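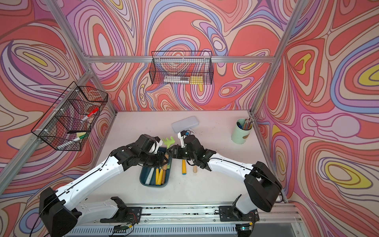 Table and storage check, Stasmont garden tool room
Fri 13 August. Checked before the tools were sorted and again during sorting. The framing posts and the cross beam were pushed by hand and did not shift. The wire baskets are fine for light items: the one on the left has markers in it, red cap and green cap, and that is the kind of load it should stay at. No hand tools in the wire baskets, please. Patterned wall panels checked for lifted corners, none found.

1. Table surface
Result: OK, with comment.
Top is level and does not rock. Scuffs are on the surface only and do not catch a fingernail. Wipe down after each session with the Drallent cleaner, not the abrasive pad.

2. Hand tools, condition
Result: OK, two follow-ups.
Each tool was checked for a loose head, bent tines and split wood. 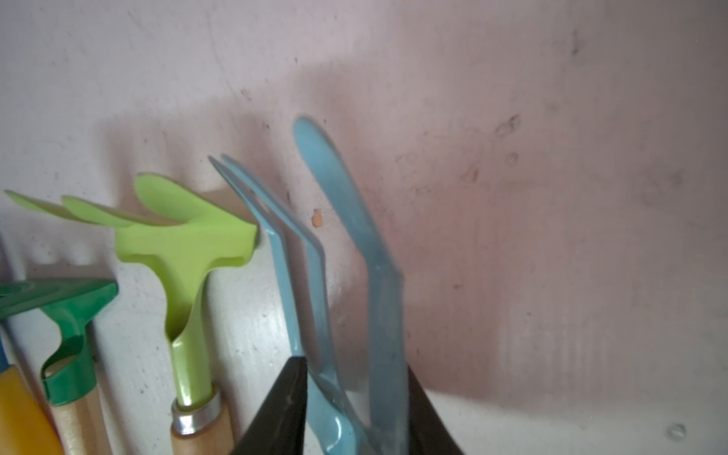 One wooden handle has a rough patch near the head and needs sanding. One ferrule turns slightly when twisted hard. Tag it and keep it out of use until it has been re-pinned. Painted heads have small chips but no flaking. Plastic handles: no cracks.

3. Hooked and pronged tools
Result: OK.
Prongs checked for burrs. Carry these one at a time, by the handle.
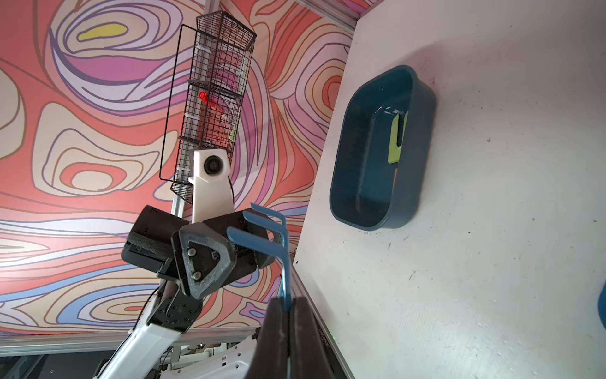 4. Tub
Result: OK.
Rim and corners have no cracks. The base was pressed at 3 points and did not flex. Tools go in with all the heads facing the same way, so that hands reach for handles.

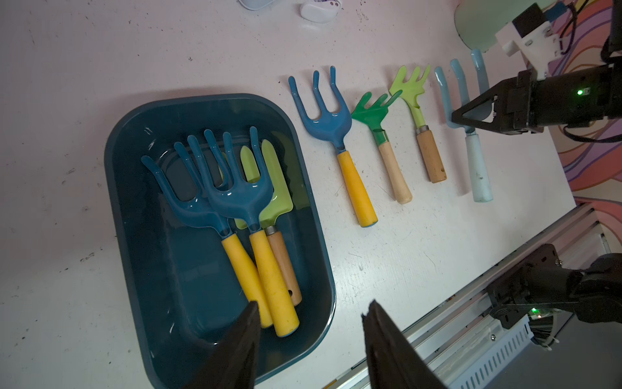
Do not fill past the rim. Long handles may rest on each other, but tines should not be hooked together. Rinse out soil weekly and let the tub dry upside down.

5. Spare parts
Result: Not done.
The Marchetti ferrule pins were out of stock. Reorder and close this item at the next check, due in 90 days.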